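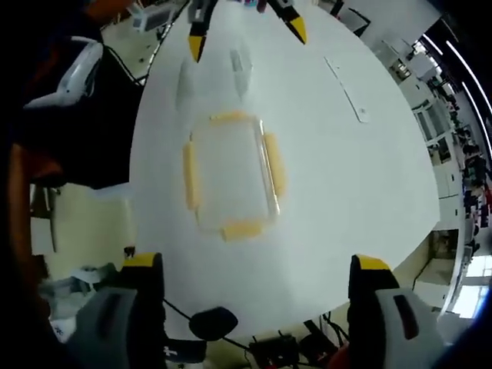

Age checks on small forums, worth it?

tredau_mod
Posted 9/28/19
Our board has 800 members, mostly local chat for Wustelthorpe. One of the other admins wants everyone to prove their age before posting. Has anyone done this?

imatar
We tried it in April with a date of birth box. 162 accounts never came back. I would not do it again.

Isard
A date of birth box isn't a check. Kids type 1980 and carry on.

imatar
Agreed, but the paid services want ID scans and I'm not storing those.

Kontogiannis
You don't store them, the provider does. Ours takes almost 20 minutes to set up. I think any board with private messages should have it.

Isard
Disagree. Turn off private messages for new accounts and get more moderators. We have 4.

tredau_mod
We have two. Can PMs be limited by post count?

Isard
Yes, under user groups.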